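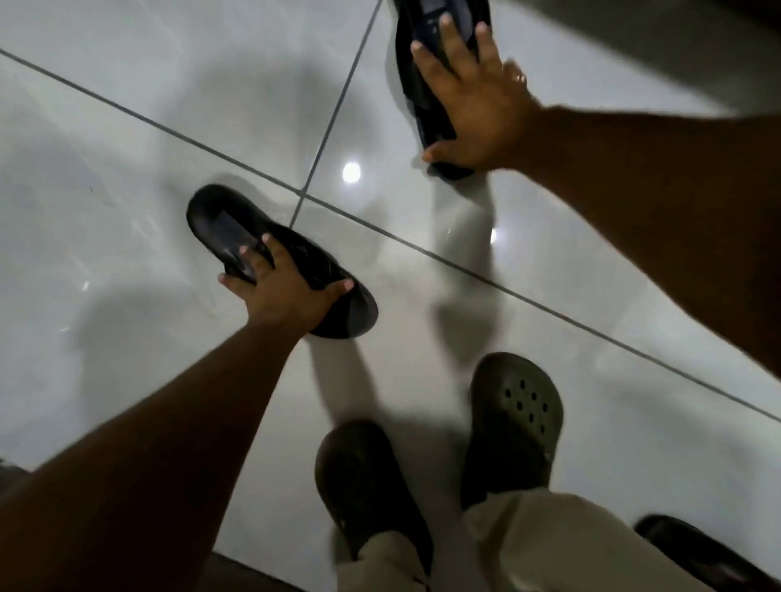 Entryway helper wanted – Saturdays and two weekday evenings

Hi! I run Celtano, a small guesthouse on Boyer Street, and I'm looking for someone who likes putting things back where they go. Mostly shoes. We're a shoes-off house, so everybody who comes in swaps what they have on for a pair of slides from the shelf, and by the end of a busy day the tile by the door is a mess of lefts and rights pointing every which way. I've been doing it myself for years and my back has started to complain.

What you'd be doing

Pairing up the slides and setting them side by side, toes toward the wall, so people can step right out of them. Wiping the footbeds with the spray I keep under the bench (it smells like oranges, sorry if you hate oranges). Putting guests' own shoes in the cubbies – we have 40 and they do fill up. Mopping the tile at the end of the shift. It's light, shiny tile and it shows every single footprint, so please don't apply if streaks don't bother you!

When it's slow you'd help me fold towels, or answer the door while I'm in the kitchen. No cooking, no bathrooms, I have someone for those.

What I'm looking for

You don't need experience. You do need to be okay with crouching and bending for a good part of the shift, and with handling shoes that other people have had on. Gloves are in the drawer if you want them. Wear whatever you like as long as it's comfortable and you have indoor shoes of your own – clogs are great, they rinse off in the sink. Loose pants are fine too.

Being friendly matters a lot to me. People come in tired, with bags, hopping on one foot, and it's nice when someone says hello and slides a pair over to them.

Hours and pay

Saturdays from 10 to 4, plus Tuesday and Thursday from 5 to 8. It comes to $300 a week, paid every Friday, and lunch on Saturdays is on me. I'd like you to stay at least through April, when the spring crowd thins out a little and we can talk about changing the hours.

How to apply

Write me a few lines about yourself and when you could start. A resume is fine but I'd much rather hear how you keep your own front hall. Drop it in the mailbox at 1479 Boyer Street or leave it at the desk at Zurnow Laundry next door, they'll pass it along. You can also just stop by – ring twice, the bell sticks.

Bus 29 stops right at the corner. Street parking is terrible on Saturdays, so give yourself extra time if you're driving.

Posted 2018-10-13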